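Skercombe Answers
Home & Garden > Cleaning and tidying > Gadgets

Can a robot tidy up after small children yet, or is it all still adverts?

Asked by Graciela Pereyra
January 30, 2023
2,837 views

I run a playroom attached to a parent and toddler group. At the end of each session I spend the best part of an hour picking up foam blocks, wiping them and putting them back on the shelf so the next lot can find them. My brother-in-law keeps sending me clips of robot arms folding towels and stacking cups and says I should hold off paying for extra help because there'll be a machine for it by the summer.

I've already got a robot vacuum. It's fine on an empty floor, but I have to clear the floor first, so I'm doing the tidying for the vacuum.

What I want to know:
Is there anything on sale now, at a price a normal person could pay, that picks up toys and puts them where they belong?
If not, is it close? Should I wait or get on with my life?

I saw something called the Brituvier mentioned on a forum but couldn't find a price or anyone who owned one.

3 answers

Answer from Trenholm_Dave
Marked as helpful by 4 people

No, and I wouldn't wait.

I did nine years on a packing line at Garrido, and for the last three of them we had two arms working beside us. They were good at one thing, taking the same carton off the same belt and putting it on a pallet. When the carton supplier changed the tape from clear to brown we lost most of a shift while somebody sorted out the camera. That's a shop floor with a flat belt, decent lighting and a fitter on call. Your playroom has none of that.

With the clips your brother-in-law sends, look for three things. Is it speeded up? There's often a small "x8" or similar in the corner. Does the film cut between one item and the next? And is there a person off to one side with a controller? A lot of the towel folding I've seen is a person doing the folding at a distance through the machine's arms. Clever, but you'd still be paying a person.

Then ask how many goes it had. If it gets 200 blocks in a row into a box with no help, I'd be interested. One block, filmed nicely, tells you very little.

As for Brituvier, I looked too. There's a waiting list and a drawing. I wouldn't put a deposit on a drawing.

Answer from mrs_p_newt

My friend has the one that does the windows and she loves it. Not the same thing I know but they are getting better all the time. Have you tried a big blanket? Spread it out, all the toys go on it, then gather up the corners at home time. Costs nothing

Answer from Zuleica Siqueira
Edited in reply to a comment

I'm a bit less gloomy than Dave, but I get to the same place on the buying question.

Picking up a soft block is something arms can do reasonably well now. Foam is kind to them. It squashes a little, it doesn't roll away, and it won't smash if it's dropped. If all you wanted was blocks off a table and into a tub, I could believe in a machine for that before too long, slow and expensive as it would be.

Putting them back properly is where I stop believing. "Tidy" means something different in every house, and half of it is never written down. Take a short row of letter and number cubes. A child has pushed them together and is very pleased. Is it tidy? The edges are touching, so a machine told to make a row would call the job done. You'd see the 2 on its head, the 8 on its side and the B sitting out in front, and you'd be at it for another minute. Or you might say it's good enough and go home, which is a judgement too, and I wouldn't know how to put that one into a machine either.
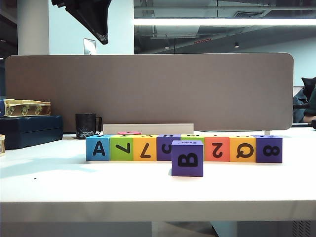
So what should you do?

Don't wait. If you've budgeted for a helper in March, get the helper. An hour a session adds up, and a person will also wipe the blocks, notice the one that's been chewed and fish the sock out from under the radiator.

Don't buy anything with "AI tidying" on the box unless you can send it back. I paid nearly £200 for a "smart" toy sorter a while ago. It was a tub with a light in the lid.

If you want to make life easier for the vacuum you've already got, get the shelves off the floor or put a skirt along the bottom so nothing gets kicked underneath. That helped more in our house than any setting in the app.

Ask again in a few years. I'd like to be wrong, I hate tidying.

Comments on this answer (2)

Graciela Pereyra: Thank you both. Have forwarded the bit about the speeded-up clips to my brother-in-law. He has replied with another clip.

Trenholm_Dave: Was there a cut in it?

Related questions
Do robot vacuums cope with rugs that have tassels?
Best way to clean foam bath letters
Is a window cleaning robot safe on an upstairs window?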